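Maluleke House: my walk-round checklist, with comments

Checked by: me, with Lizelle Magagula holding the other end of the tape
Date: 04/01/2026
Property: old farmhouse let to travelers, two floors, courtyard, pool, short track down to the village of Sakach

I do this walk every spring before the first guests turn up, and again in October when the last ones have gone. People who rent out places near us keep asking for my list, so I'm putting the whole thing up with my notes left in (sorry about the grumbling).

ARRIVAL AND TRACK

Gate opens fully and latches back: OK
The latch is stiff but it holds. I gave it some grease anyway.

House sign readable from the road: NEEDS WORK
The fig tree has eaten it again! Everyone drives straight past and ends up in the Zidum winery, where they are very nicely treated and arrive here two hours late. Cut back the fig.

Track surface: OK, with a grumble
One washed-out patch by the second bend. A small rental car will get over it if you take it slow. I've asked Hendrik Khumalo for a load of gravel and he says next week, which I've heard before.

Lights along the path: NEEDS WORK
2 out. New bulbs are on the list.

FRONT DOOR AND HALL

Key safe works, code changed: OK
Changed it while I stood there, or I'd forget.

Door opens from inside without a key: OK
Please check this one in your own place. Ours used to have a lovely old lock that needed a key on both sides, and I loved it, and I still took it off.

Smoke alarm, hall: OK
Smoke alarm, upstairs landing: FAIL, then OK
Dead battery. Swapped it on the spot and it nearly took my ears off.

Emergency numbers on the wall: OK
Doctor, pharmacy, the nearest hospital, and me. I've added the taxi from Asteo as well, seeing that guests always ask for it after dinner.

KITCHEN

Gas hose in date: OK
Gas shutoff easy to reach: OK now
Somebody had stacked all the baking trays in front of it. They live in the tall cupboard now and they can stay there.

Carbon monoxide alarm: OK
Fire blanket on its hook: OK
Extinguisher gauge in the green: OK
The tag says it's due for service in October, so I've written that on the calendar in red.

Fridge cold enough: OK
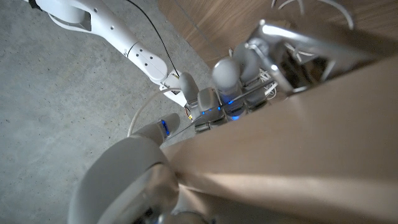

Sharp knives in the block and not loose in the drawer: NEEDS WORK
I found three in with the wooden spoons. Moved them, and put a little note inside the drawer for whoever does the changeover.

STAIRS AND BEDROOMS

Handrail solid: OK
I hang my whole weight on it, which looks silly and is the only test I trust.

Stair edges: NEEDS WORK
The stone on the fourth step is worn into a dip, and it's slick in socks. I'm putting down a grip strip. Lizelle says it will look ugly and she's right, but a broken ankle on day one of somebody's vacation is uglier.

Window catches upstairs: OK in the front room, loose in the back
The back room is the one families pick for the kids, so it doesn't get let until the catch is fixed. Cathal Fitzgerald is coming with his drill.

Bed frames: OK
Sat on every one. Bounced on a couple.

Plug sockets, no cracks or scorch marks: OK
Spare blankets aired: OK, and smelling of lavender!

BATHROOMS

Hot water not scalding: NEEDS WORK
Upstairs shower runs far too hot for the first few seconds. Turned the boiler down a notch and I'll try it again tomorrow morning.

Non-slip mats: OK downstairs, missing upstairs
Where do they go? I buy one every year.

COURTYARD AND POOL

Pool gate closes by itself: FAIL
It swings nearly shut and then stops with a gap, and nearly shut is no good at all. This is the one thing on the whole list I'd cancel a booking over. New spring ordered, gate tied closed until it comes.

Depth marks readable: OK
Life ring and pole: OK
Paving around the pool: OK, one loose slab rebedded

Grill area: OK
Moved it farther from the dry hedge than last year. The bucket of sand is full.

Well cover locked: OK
Checked, shaken, checked again.

STILL TO DO BEFORE GUESTS

Pool gate spring (me, first thing)
Back bedroom window catch (Cathal)
Grip strip on the fourth stair (me)
Upstairs shower, second try (me)
Bath mat, again
Path bulbs and the fig tree (Lwazi Gumede has the long ladder)
Gravel (Hendrik, fingers crossed)

Nomvula Modise is booked into the front room for opening week, and she's walked the track enough times to know where the bad bend is. If you've stayed here and something wobbled, leaked or stuck, write and tell me and I'll add a line for it.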